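Zosano Storage Help – Sorting Mixed Bins

Questions we get about the two-part bins and what goes in them. Last updated 28th March.

What are the two compartments for?
One side is for things that still need sorting and the other is for things you've decided on. Start with everything in the large side and move items over one at a time.

Can I mix kitchen items and toys?
Yes, while you're sorting. A steel tumbler won't be harmed by sharing a bin with a sand shovel for an afternoon. For long-term storage we suggest keeping anything you eat or drink from in its own bin.

Where do dusters go?
Last, and on top if you can manage it. Microfiber strands catch on rough edges and pick up crumbs. Shake the duster outside before it goes in.

What about play food?
Plastic fruit and vegetables can be washed in warm water with dish soap. Let them dry overnight, as water gets into the seams. Real produce shouldn't be stored in these bins at all.

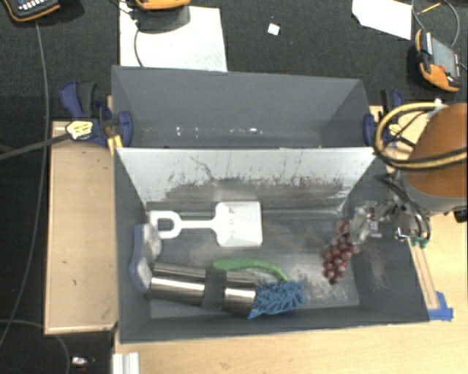 Long items such as shovels and bottles should lie flat along the length of the compartment. Standing them up makes the bin tip when you lift it by one end.

The divider is scuffed. Do I need a new one?
No. Scuffs and scratches on the divider are normal and don't weaken it. A damp cloth with a little baking soda takes off most of the dark marks – deeper scratches will stay. Replace the divider if it has cracked all the way through.

How much weight can a bin hold?
The standard bin is rated for 35 pounds, spread evenly. The small one is rated for 20.

Does the Policarpio lid fit?
It fits the standard bin only. Lids for the small bin are due back in January.

Can I return a used bin?
Unused bins can be returned within 9 weeks. Used bins can be exchanged if there is a fault in the molding. Write to Clotilde Guérin at the returns desk and include your order number.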